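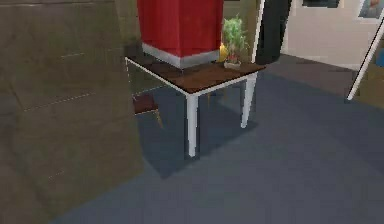

One reader asked us whether a family can owe money just for going to the hospital. Yes, it can. Doctors, nurses, medicine and machines all cost money, and somebody has to pay for them.

## Who pays?

Many families have health insurance. They pay an insurance company a set amount every month, even when everyone is well. When someone gets sick, the company pays part of the bill.

Most plans also have a **deductible**. It's the amount a family pays by itself each year before the insurance starts to help.

## A broken wrist

Say a girl in the town of Rantala falls off her bike and breaks her wrist. The hospital bill is $955. Her family has a plan from a company called Clivard, and they still have $503 of their deductible left to pay.

- The family pays $503.
- Clivard pays the rest — $452.

If she needs the doctor again that year, Clivard will pay a bigger share, and her family may only pay a small fee called a **copay**. On their plan it is $8 a visit.

## What if $503 is too much?

The family can call the hospital and ask for a payment plan. Then they pay a little each month until the bill is gone. Some hospitals lower the bill for people who don't earn much.

Grown-ups should also read the bill carefully. Bills sometimes have mistakes — a test listed twice, for instance — and the hospital can fix them.

## Words to know

**Premium:** the money paid every month to keep insurance.

**Debt:** money that is owed and not yet paid.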